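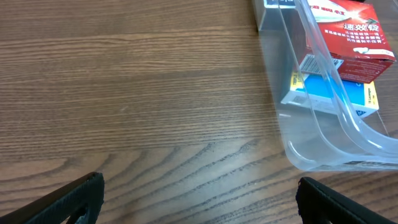
The medicine bin: sorting it out on the kitchen table

By Kirsten Thorlacius
Last updated 5/7/19
Print this page | E-mail this page
245 shares | 31 comments

Quick one today, I have a dentist thing and then groceries. But three of you wrote in after the linen closet page asking what I do with the pills and the cold stuff and the bandages, so. Medicine bin.

Short version: one clear bin, everything in its own box, out of the bathroom, up high. Go through it twice a year. If that's all you needed, go, have a nice day.

Long version for the rest of you.

Get a clear one

I had a wicker basket for years. Pretty. Useless. Couldn't see a thing in it, bought cough drops every single winter on top of the cough drops we already had. Clear plastic, rounded corners if you can find them (square corners collect that gray fuzz and you need a toothpick to get it out). A thick rim is good too, easier to grab with one hand when the other hand is holding a feverish kid.

Size: go smaller than you think. Big bin = junk drawer with a nicer name. If it doesn't fit, something has to leave or you start a second bin.

Mine came from Prasteven, the discount place out past the Ladefoged exit. You don't need that one. A shoe bin works, an old fridge bin works. Wash it with dish soap, dry it ALL the way, overnight if you can stand it. Damp bin plus cardboard boxes, you know how that goes.

Do it on the table, not the bed

I used to dump everything out on the bed. Don't. Things roll. Found a throat lozenge stuck to a pillowcase in February.

Kitchen table, daylight, nothing cooking. If your table is wood with a lot of grain, like the one up top, lay down a light dish towel for anything small. A little tan tablet on brown wood is gone, you will not see it, the dog will. Towel also saves the finish from sticky syrup bottles. They're all sticky. I don't know why we bother with the caps.

Bring over before you start:

- trash bag
- paper bag for the stuff that goes back to the pharmacy
- black marker, the fine kind
- masking tape
- damp cloth and a dry one
- your reading glasses, those dates are tiny

Kids and pets out of the kitchen. Shut the door. Put on a movie for them, whatever it takes.

Leave things in their boxes

I know. The boxes take up all the room, and every pretty pantry picture has the blister packs standing up in little file dividers. I did it for one winter. Then I was standing there at 2 in the morning with a foil strip, no name left on it because somebody had torn off that end, no dosage, no idea.

Box stays. Leaflet stays in the box. If the box is falling apart, tape it. If it's truly dead, cut out the panel with the name, the strength, the directions and the date, and put all of it in a zip bag with the strips. Not just the name.

Boxes in another language

Lots of us have these. Things a mother in law brings, things you grab on a trip. A red box with big white Chinese lettering is easy to spot in a clear bin, no question, but if only one person in the house can read it then it's a problem the day that person is at work.

What I do: strip of masking tape on the back of the box, in English, with

- what it is
- the active ingredient, copied letter for letter
- how much, how often, and who it's okay for
- who in the house to ask

Don't guess at any of that from the picture on the front! A drawing of a capsule tells you nothing. If you can't read it and can't reach anybody who can, take the box to the pharmacist and ask. Ours at the Miston store was very nice about it, took her five minutes. And ask about doubling up while you're there, plenty of cold and pain tablets have the same stuff inside under different names, doesn't matter what country they're from.

Tape goes on the back or the bottom. Never over the date, never over the directions.

Dates

Pick up each box, find the date, write it big on the end flap with the marker. The flap you see when you look down into the bin. Month and year is enough. Next time you won't need the glasses.

Expired goes in the paper bag. No date you can find? Paper bag. Loose pill in the bottom of the bin that you're "pretty sure" is an aspirin? Paper bag.

Opened liquids, read the label, some have a shorter life once you crack the seal. Write the day you opened it on a bit of tape. Eye drops especialy.

Getting rid of it

Take-back box at the pharmacy if there is one. Lots of police stations have them also. Call first, ours moved the box to the other entrance and I wandered around with my paper bag like a fool.

Don't flush it unless the label says to. If there's really no take-back near you, mix it up with old coffee grounds or cat litter in a zip bag, seal it, in the trash. Black out your name and the prescription number on anything with a label.

Putting it back

Biggest boxes flat against the sides, small ones in the middle. If they keep tipping over it's too empty or they're too tall, lay them down with the front facing up. Tilted is fine. It's a medicine bin, not a store window.

Groups, if you like groups:

- pain and fever
- cold, cough, throat
- stomach
- skin, bites, allergy

Prescriptions get their own bin at our house, one per person, name on the front. Bandages and tweezers and the thermometer live in a Sivier tin I've had forever, because those are what everyone is always grabbing and I don't want hands in the pills every time someone gets a splinter.

Kid stuff separate from grown-up stuff. Keep the dosing cup or syringe rubber banded to the bottle it came with. Not a kitchen spoon, please.

Where it goes

Not the bathroom. Steam. Not over the stove or next to the dishwasher vent either. Not a sunny windowsill.

Top shelf of the hall closet for us, with a latch. A bin with no lid is not childproof, and a lid isn't childproof either, so high AND locked if you have little ones or little ones who visit. Purses too, when company comes. Grandma's pill organizer pops right open.

Put it away every time. I know you're tired and you'll need it again in 4 hours. Put it away.

Wiping down the table after

Sticky ring from cough syrup: warm damp cloth, lay it on the spot for a minute, wipe with the grain, dry right off. Don't scrub across. Don't leave it wet. If there's still a tacky patch, one drop of dish soap in a cup of water, same again, then plain water, then dry.

Marker on the wood, and yes I have: rubbing alcohol will take it off but it can take the finish off as well. Try underneath the table first where it doesn't show. Or put a newspaper down before you write on anything, wich is what I tell everyone and then forget.

Crouch down and look across the top against the light when you're done. Anything small shows up as a bump. Check the floor under the chairs too.

How often

Twice a year, when the clocks change. Takes me 31 minutes, I timed it, and that was with a phone call in the middle. First time will be longer, maybe a whole evening if you've got a wicker basket situation like I had.

Poison Control number on a card, 1-800-222-1222, taped inside the closet door. Put it in your phone too. Do that one today even if you skip the rest.

Ok dentist. Linen closet part two is coming, I haven't forgotten the fitted sheets.

Print this page | E-mail this page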